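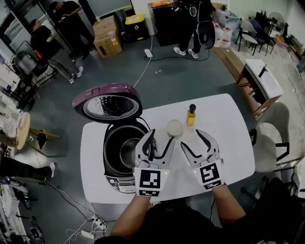 Plorkville shop, gripper upkeep meeting, June
Started 4:00 p.m. Minutes of the May meeting accepted, one spelling fix (Skestard).

1. Finger pads, pair 2403
Hidilov still rates the pads for 728 hours. The meeting did not believe it. No test report has been sent, and the last set was swapped well before that. Log the hours by hand until the report turns up.

2. Opening width
Kinoshita setup sheet says to zero the jaws closed, then open fully. It skips the check at the work item. Agreed to add one: jaws open on both sides of the item, lid up, before any run.

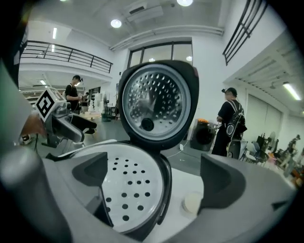 Item 2: fingers either side of the open rice cooker.

3. Marker panels
Proposal to check the screws every 30 runs. Doubts about whether anyone would keep it up. Passed anyway, for one month.

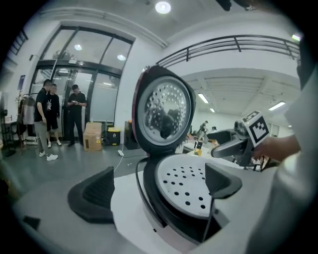

Skestard asked by phone whether the new pads were worth buying at all if the old ones could be cleaned, and wanted the cleaning steps written down first. Agreed. No pad order until then.

Open: Hidilov report, revised setup sheet, cleaning steps.
Closed 4:30 p.m.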